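Bedspread

A bedspread is the outermost covering of a made bed, placed over the sheets and blankets and generally reaching past the edge of the mattress. It differs from a quilt or comforter in that it carries little or no filling. A coverlet is a shorter form that ends just below the mattress line.

Construction

Most bedspreads are woven or knitted in a single layer. Printed types use a plain ground cloth, with the pattern applied by rotary screen or digital press. Wide looms allow the piece to be made without a center seam; narrower cloth is joined from two or three panels, with the seams placed toward the sides.

Border designs

In a bordered design the main field, often floral, stops short of the hem and is enclosed by a contrasting band. The band may be printed in the same pass or sewn on as a separate strip.
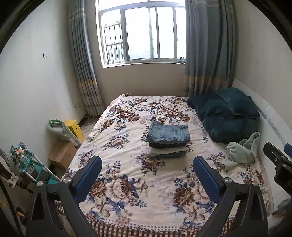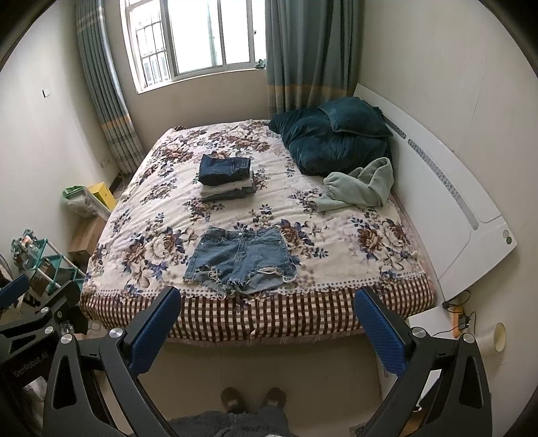
Floral bedspread with a checkered border, with folded clothes on top.

Printed borders must be aligned with the cut edge, and a small skew becomes visible along the full length of the hem. The Birwood mill at Skalusbridge cut its bordered spreads from a repeat of 132 inches and listed 33 patterns in its last trade catalog. Marlene Bragança's survey of the mill records 654 surviving samples, most of them with mitered corners.

Care

Printed cotton is normally washed separately before first use. Line drying reduces shrinkage at the hem, where the doubled cloth tends to pucker.

See also: Coverlet, Counterpane, Valance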